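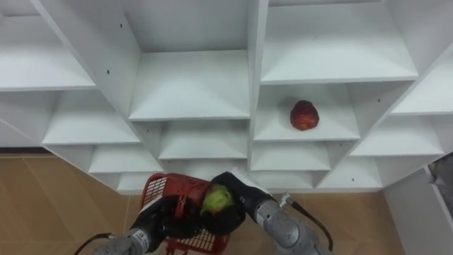 How deep should a cubby shelf be if all you want to keep in it is everyday stuff? Deep enough for whatever you reach for most, and no deeper, or things get pushed to the back and forgotten.

25/08/2023

So that is my theory, and the white shelves have not convinced me otherwise. The Jikside leaflet promised a "calmer home" for a bit under 400, which is a lot to ask of some thin white panels. Took me roughly 4 hours to put together, 2 of them spent undoing what I did in the first 2. I still don't see what all the little holes are for. The leaflet says "flexible." We'll see.

One red apple on it so far. It looks good in there, I admit, very red against all that white, but an apple would look good on a brick. The leaflet wants baskets in every cubby, sold separately, of course, by Negussie, in packs of 6. I am not buying baskets to hide things in a thing I bought so I could see my things.

The books won't go in until I trust the boards. The old Tuta bookcase was supposed to last forever too and it was bowing by December. Maybe the towels first, they weigh nothing. The lower rows seem too shallow for the big dictionary anyway.

Must sweep the wood floor before bed. Apple for breakfast.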